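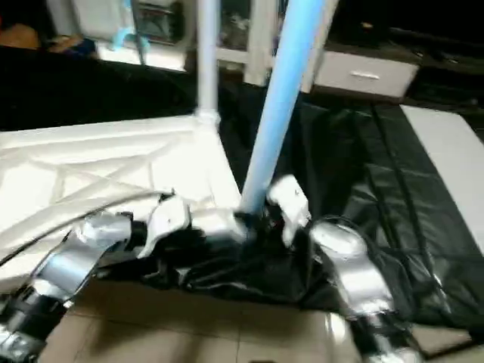 Filed under: Sport Management, Football Studies

4.2 Local transfers and supporter attendance

The second part of the analysis concerns players who moved directly between two clubs of the same district. In our data there are 478 transfers, and 39 of them fall in this group. We call them short moves. The most discussed one was from Drutilstead to Dillberg, which took place in October, when the two teams were next to each other in the table.

Wainwright and Cropper argued that a short move harms the selling club mainly through the anger of its supporters. Our results support this only in part. As Figure 3 shows, home attendance at the selling clubs fell in the first matches after the transfer, but it returned to the earlier level within 16 matches. At Drutilstead the highest attendance of the season, 3195, was recorded after the player had left, in the return match against Dillberg.

Figure 3. Mean home attendance of selling clubs before and after a short move, as share of the season mean.

We must be careful with this result. The return match is a derby, and derbies attract many visitors in any year. When we remove these matches from the sample, the recovery is slower, and for the clubs of the Aguiar division it is not complete before the end of the season. The season ticket data from Skalto could not be used here, as they do not separate tickets sold from seats taken.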